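Gurncombe Mayor and Council Election: Frequently Asked Questions

Updated 1/10/21

Who can vote?

Anyone enrolled at a Gurncombe address when the roll closed in September. Property owners who live elsewhere must apply separately. 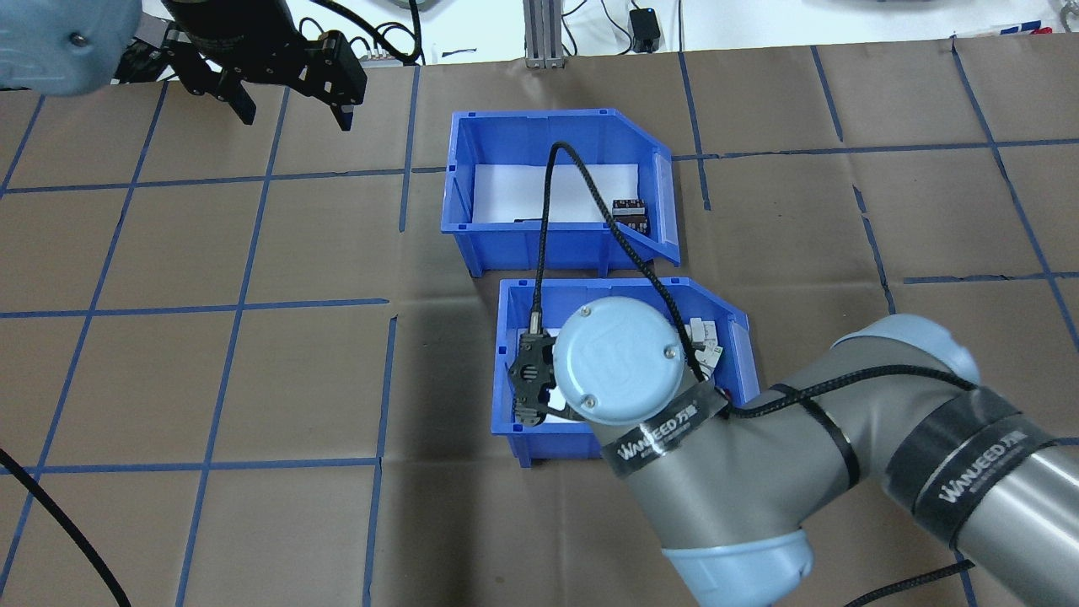 If you have moved within the district, you can still vote. Bring something with your new address on it.

How long can a mayor serve?

Two terms. The limit applies even if the terms are not back to back.

How are the votes counted?

Mayoral and council papers are separated first, then counted by hand at the Stillura Centre. 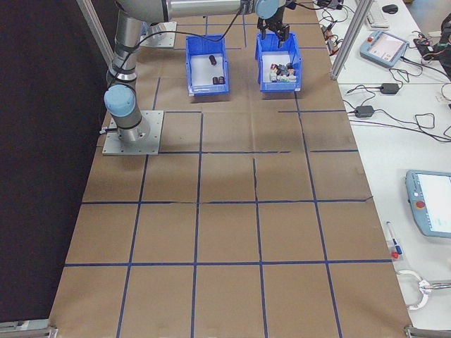 Each candidate may send one scrutineer to the count. The two kinds of paper go into separate containers and stay apart, side by side like the two blue bins on the table in the photo. A recount is automatic if the margin is under 40 votes.

Can I put up a candidate's sign?

Yes, on private land with the owner's permission.
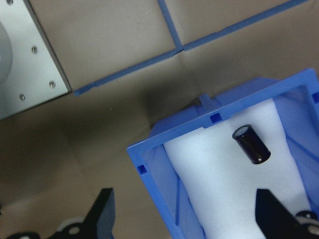
Signs on council land need a permit – apply at the Andier Street office. Metal signs must lie flat against their backing, as the silver-grey plate does on the brown surface here, and have no sharp corners. Remove all signs within 13 days of the vote.

Who do I contact?

Annelies Van Acker, Returning Officer, extension 172.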